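Harkwood Two-Arm Bench Kit
Sold by Rostau. Designed in the Harkwood shared workshop.

Overview
The Harkwood Two-Arm Bench Kit supplies the parts needed to build a pair of matched arms for work at table height. It is intended for home builders and members of shared workshops who have already completed at least one smaller arm and are comfortable reading a wiring chart. Assembly requires hand tools only.

Included in the kit
Two arms, left and right, with joints assembled and tested
Two grippers with replaceable fingers
Nicholas control board, mounted on a base plate
Cable set with spare wrist cables
Fastener tray, 157 pieces, sorted by size
Printed assembly manual, second edition

Not included
Computer, table, floor stand and power strip. Customers in apartments should confirm that the intended room allows clear space on both sides of the base.

Cable routing
The wrist cable must be left with enough slack to follow the arm through its full travel. Builders of the first edition often tied the cable tightly along the forearm, and Rostau received several returns for damaged connectors. The manual now gives a slack measurement for each joint. Please follow it before applying power.

Software
The kit runs Sirell, which is supplied without charge to registered owners. Sirell records arm movements as the operator guides them and stores each run as a separate file. The March release added separate speed limits for the left and right arms. Owners of the first edition may install it after updating the control board.

Suggested first project
Chapter 6 of the manual sets out a table-clearing exercise using paper, tissue and torn cardboard. Lleucu Parri, who wrote the chapter, recommends 50 recorded runs before any change is made to the gripper settings. Soft items should be tried singly at first. Cardboard with raised flaps may be added later, as the fingers can catch under an edge.

Ordering
Complete kit, item 3062: $3,062
Second-edition upgrade for existing owners: $653
Orders are packed in the sequence received. Upgrade orders must include the serial number printed under the base plate. Written questions regarding fit or compatibility should be sent to Rostau before purchase, as opened control boards cannot be returned.

Page revised October 14, 2025.

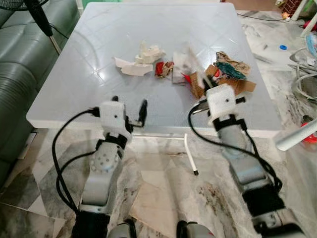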